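Why do my roasted potatoes stick to the pan and lose their crust?

I love roasted potatoes and make them all the time, but when I go to flip them the golden part stays on the pan and I'm left with naked potatoes. I cut yellow ones into chunks, toss with oil, 350 degrees until they look done. Metal sheet pan, no paper. Help!

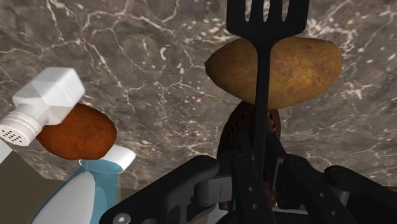
A potato and a slotted spatula
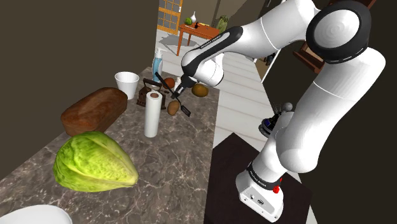

Parton Home Cooks Club – Kitchen Questions board

Tags: potatoes, roasting, sheet pans
Asked in November – 3 answers

Top answer (52 votes)

Oh, you are so close to great potatoes! Your oven is too low. 350 is fine for a casserole but potatoes want 425 or even 450. At a low heat they sit there and steam, and a soft wet potato grabs onto metal like glue.

What I do, and I've made these for every potluck going:

Put the empty pan in the oven while it heats up. Boil the chunks in salted water for about 8 minutes, drain, and let them sit in the colander until they stop steaming. Don't skip that part, the dry surface is what gets crisp. Shake them around so the edges go fuzzy. Then oil, salt, and onto the hot pan – you should hear them sizzle. Cut side down, with space between.

Now leave them alone for 20 minutes. I mean it! If you try to flip one and it fights you, close the door and come back in five. Once the crust has formed they let go pretty much on their own, and you just slide something thin under and turn. Another 15 to 20 on the second side.

If your pan is old and scratched that can be part of it too. I switched to a heavy Cirkell one and like it a lot, but I got good potatoes out of my beat-up pan for years before that.

Answer 2 (11 votes)

Agree with all of the above except the boiling, which I'm too lazy for on a weeknight. Soak the raw chunks in cold water for half an hour, then dry them really well in a dish towel. You lose some of the starch and they stick a lot less. Not quite as crunchy as the boiled kind but still so good.

Also, how much oil are you using? For one full sheet pan I use 2 big tablespoons, sometimes more. People get shy with it.

And go easy with plastic utensils on a pan that hot, I melted the corner off one once. A thin metal turner gets under the crust much better anyway. Check what your pan can take first if it's nonstick.

Answer 3 (2 votes)

parchment paper. done. I get the Ulby kind at the Vrettos market but any brand works, just read the box for the top temp

Comment from the asker: Tried the hot pan and 425 tonight and WOW. Only two stuck and those were the ones I poked too early. Going to do the boiling next time, and I'm adding rosemary – do I put it in at the start or will it burn?

Reply: Last 10 minutes!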